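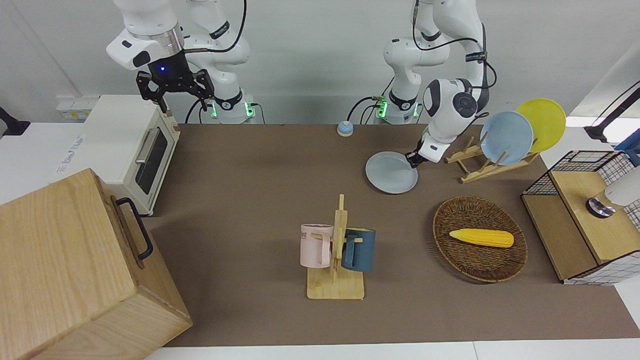 Lutine 오픈데이 데이터 카드 (README)

안녕하세요. 5월에 Nellasby 연구동에서 열린 오픈데이 시연을 정리한 데이터 묶음입니다. 원래는 저 혼자 보려고 메모처럼 쓰던 파일인데, 다녀가신 분들이 "그날 그 부엌 로봇 데이터 어디서 받아요?" 하고 계속 물어보셔서 조금 다듬어 올려요. 말투가 README답지 않은 건 그냥 제 버릇이라고 생각해 주세요!

1. 무슨 데이터인가요

양팔 로봇이 작은 부엌처럼 꾸민 테이블에서 집안일 흉내를 내는 기록입니다. 접시를 집어서 옮기고, 머그컵을 나무 걸이에서 빼거나 다시 걸고, 뭐 그런 것들이요. 시연용 작업 묶음 이름이 Lutine이고, 버전은 아직 하나뿐이에요. 에피소드는 모두 107개, 작업 종류는 다섯 가지입니다.

작업 목록 (폴더 이름 그대로)
plate_to_rack: 접시를 나무 식기 건조대에 세워 꽂기
plate_from_rack: 건조대에서 접시 꺼내기
mug_hang: 머그컵 걸기
mug_unhang: 머그컵 내리기
corn_tray: 장난감 옥수수를 라탄 쟁반에 올리기

개인적으로는 plate_to_rack을 제일 좋아합니다. 접시를 건조대의 홈에 맞춰 세우려면 기울기를 꽤 섬세하게 잡아야 하거든요. 오픈데이에서도 이 작업 앞에 사람이 제일 오래 서 있었어요. 초등학생 한 무리가 접시가 움직일 때마다 숨을 참고 보는데, 조종하는 저까지 덩달아 긴장해서 손에 땀이 났습니다.

2. 그날의 분위기

오전 10시에 문을 열었고 한 회차에 23분씩 돌렸습니다. 처음엔 20분으로 잡았는데 질문 시간이 도저히 안 나와서 리허설 때 늘렸어요. 앞부분은 제가 원격으로 조종하면서 설명하고, 뒷부분은 Drakos 정책에 맡겨서 로봇 혼자 움직이게 했습니다. (Drakos는 저희 팀에서 만든 모방학습 코드예요. 저장소는 따로 있고 이 카드에서는 자세히 다루지 않습니다.)

제일 많이 받은 질문은 역시 "접시 깨진 적 있어요?"였어요. 시연 당일에는 없었습니다. 연습 때는... 음, 노코멘트로 할게요. 그다음이 "왜 이렇게 느려요?"였는데, 관람객이 가까이 서는 날이라 속도 제한을 평소보다 낮게 걸어 두었습니다. 그래서 이 묶음의 궤적을 평소 실험실 데이터와 섞어 쓰실 때는 속도 분포가 다르다는 점을 꼭 확인해 주세요. 저도 한 번 그냥 섞었다가 로봇이 중간에 꾸물거리는 걸 보고 한참 헤맸어요.

3. 시점과 배치

작업대를 밖에서 보는 고정 시점과 위에서 내려다보는 시점이 같이 들어 있습니다. 물건은 미니 오븐, 나무 수납장, 머그 걸이, 쟁반처럼 자리를 많이 차지하는 것을 가장자리 쪽으로 두고 갈색 가운데를 비워 쓰는 배치가 있어요. 접시를 다룰 때는 이쪽이 팔 움직임이 훨씬 편합니다. 시점이 바뀌면 같은 물건도 좌우가 달라 보이니까 "왼쪽 머그컵" 같은 언어 지시를 붙이실 분은 기준 시점을 먼저 정해 두세요. 저희 주석은 색 이름을 씁니다. 분홍 머그, 청록 머그, 회색 접시, 이런 식으로요. 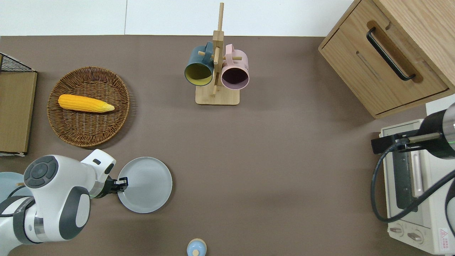
방명록에 남은 Steketti 팀의 의견은 이랬습니다. 조종 구간과 자율 구간이 한 에피소드 안에 이어져 있으면 학습에 쓰기 곤란하니, 전환 시점을 표시해 주거나 아예 파일을 나눠 달라고요. 그리고 실패한 시도도 지우지 말고 남겨 달라는 부탁이 덧붙어 있었어요.

둘 다 맞는 말씀이라 바로 반영했습니다. 메타 파일의 mode 항목에 teleop 또는 policy가 구간별로 적혀 있고, 실패한 시도는 success 값을 false로 두고 그대로 넣었어요. 파일 나누기는 아직 못 했습니다. 필요하시면 mode 값으로 직접 잘라 쓰셔도 충분할 거예요.

4. 쓰실 때 알아 두실 것

한 에피소드는 대략 1000스텝인데 길이가 꽤 들쭉날쭉합니다. 고정 길이로 읽어 들이는 코드라면 패딩을 넣어 주세요.
현장 소리는 넣지 않았습니다. 관람객 목소리가 섞여서 전부 뺐어요.
그리퍼 값은 닫힘이 0, 열림이 1입니다. Drakos 예전 버전은 반대라서 그대로 물리면 로봇이 접시를 집자마자 놓으려고 합니다. 조심하세요!
장소와 소품이 한 세트뿐이라 다른 부엌으로 일반화되는지 보는 용도로는 맞지 않아요.

5. 사용 조건과 연락

연구와 수업에는 자유롭게 쓰셔도 되고, 발표 자료에 넣으실 때는 Lutine 이름만 적어 주시면 됩니다. 오류를 발견하시면 저장소 이슈에 에피소드 번호와 함께 남겨 주세요. 답은 보통 점심 먹고 나서 몰아서 답니다.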